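Home | Newsroom | Products | Stockists | Contact

February
By the Skirkden press desk

Skirkden launches Mirno, a tea tray for people who own too many cups

Skirkden, the housewares seller that last year gave the world a butter dish with 10 lids, today announced Mirno, a range of serving trays for homes where tea is served on whatever is closest. The first run is 300 trays, with 200 going to shops and the rest sold from our own counter at Burnitz.

Mirno looks for pieces that cost little and don't look it. Our buyers started with an oblong tray in big ginkgo leaves and fine gold lines, still partly in its shrink-wrap, with a ₹79.00 sticker on it upside down.

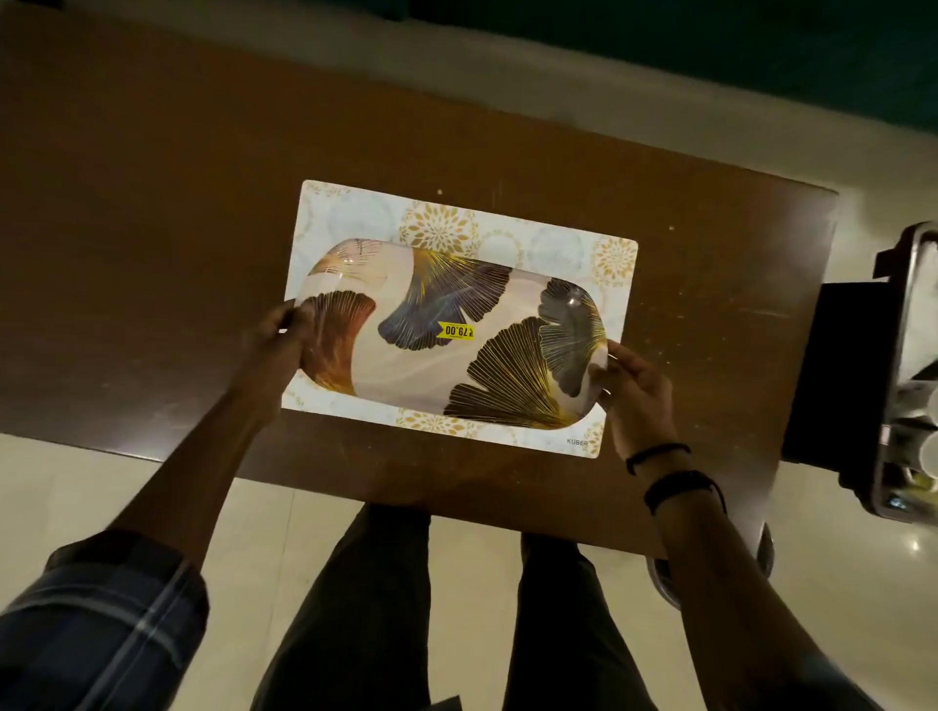

Four cups, one trip

The test was plain enough: milky tea, small white cups, one table, a patterned placemat underneath. Pramanik, our design studio, spent 30 days arguing over how close cups should stand. Its finding, which runs to several pages, is "close."

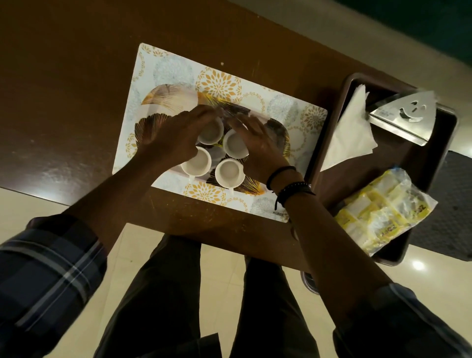 The range will come in oblong and oval shapes, and all of it favors leaves. A plain version was discussed and went home early. Biscuits were left out of the study after the first batch of them vanished before lunch.

Mirno trays reach shops this spring. Samples are available to the press on request. Please send them back.

Previous | Next | All releases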